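Bins, beeps and the new rota

18/03/2025

Quick one tonight, I've got an early start and the bread isn't out of the oven yet. But people keep asking me how it's going at work "with the robots" so I said I'd write it down once and then stop talking about it at parties.

Background for anyone new. I sort and fold at Namel, returns side. Clothes, tea towels, cushion covers, anything soft that someone bought and sent back. Six years in May. It was all hands until last autumn, when Karras got the contract to put in arms for the sorting. Two lines of them now. We still do the folding ourselves, and the checking, and anything odd. There is a lot of odd.

The number everyone quotes is 3600. That's pieces in a day across both lines, on a good day. Before, a full crew of us did 1000 and went home with sore wrists. So yes it's faster. I'm not going to pretend it isn't. My wrists are better too, I can open jars again.

What's changed is the talking. Used to be you stood at a long table with five others and you knew everyones business by first break. Who was moving house, whose lad had failed his driving test again. Now I'm at the end of a line with a screen, and the nearest person is Abdul-Rahman Lamptey on the other line, and we mostly wave. He does a sort of mime for "tea?" which I can do back.

Also the bins. I have opinions on the bins. Woven look plastic ones are fine, hold their shape, wipe clean. The fabric ones sag as soon as there's anything heavy on one side, and then something hangs over the top and you have to stop and tuck it in. I've put this in the suggestions box twice. I got a thank you email.
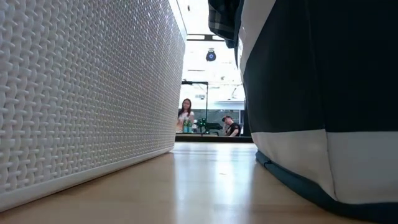
Anyway. The jobs question, which is what people really mean when they ask. When it was announced we were told no one would be let go, and so far no one has been, fair play. But four people left on their own and weren't replaced, and that's a smaller team however you word it. Nkrumah Frimpong went over to Utside to drive, says he likes it, says he misses the canteen. I covered his mornings for weeks before the rota caught up.

And the work that's left is different work. It's stops. Thing stops, light comes on, you go and see. Mostly it's a sleeve caught on something or two items stuck together with static. You sort it, press the button, it goes again. In my first month on the line I logged 322 stops. I know because you have to type each one in, with a reason, from a list of reasons that doesn't include "sleeve". I put "other". My supervisor asked me why so many others. Well.

I did the training, to be fair to them, 2 days off the floor with lunch. Good trainer, patient, didn't mind daft questions. I came out of it able to reset a line on my own and change the grip pads, which I'd never have thought I could do. Small pay bump for that. Smaller than I'd of liked but it paid for the car tyres.

What I'd want if anyone from upstairs is reading (they aren't). Put two of us at each line end instead of one. Let us write our own reasons in the log. And bring back first break all at the same time, because staggered breaks mean I eat my sandwich with my phone. The lines can wait ten minutes, they don't get hungry.

There's talk of a third line before summer, different make, Ikis I think. Someone's cousin works at a place that has them and says they're quieter. Quieter would be nice. The beeping follows me home, I heard it in the shower teh other morning and went to look for the light.

Right, bread's done, slightly past done. Recipe next time, the seeded one, I know I promised.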